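Folding a shirt on a bed with the Nustance hand gripper kit

Applies to the two-gripper kit with one headset, firmware 32. Written by Saron Negussie, checked by Rahel Imhof.

Setup
1. Clear the bed down to the fitted sheet. Lay one shirt near the edge you will stand at.
2. Power on the gripper and wait for the green light.
3. Bring the jaw down over the cloth, close it, and hold for a full second before you move. 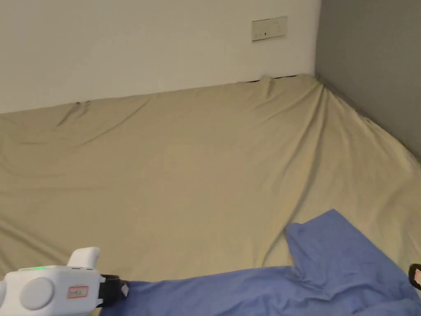
Jaw down on the blue cloth, indicator light green.

Keep the wrist low during the first pull. At the default grip setting of 50, thin cotton tends to slip if the tool is lifted steeply. Raise the setting to 800 only for denim or towels; it marks lighter fabric. Small ripples in the sheet do not affect tracking.

Working with a second operator
The Atow add-on lets one person wear the headset while another works with the hand gripper. Agree on who lets go first. Stand so that both operators can reach the cloth and neither blocks the arm.

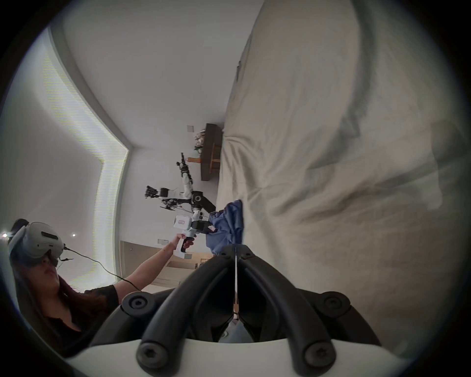

Headset operator at left, robot arm at the edge of the bed, hand gripper in front.

4. Start the session from the headset menu.
5. Complete the fold, open the jaws, then stop the session. Stopping first discards the last 10 seconds.

Known limits
The headset cable is short for a large bed, and no extension is supplied. Finger mount screws should be checked with a hex key before each session.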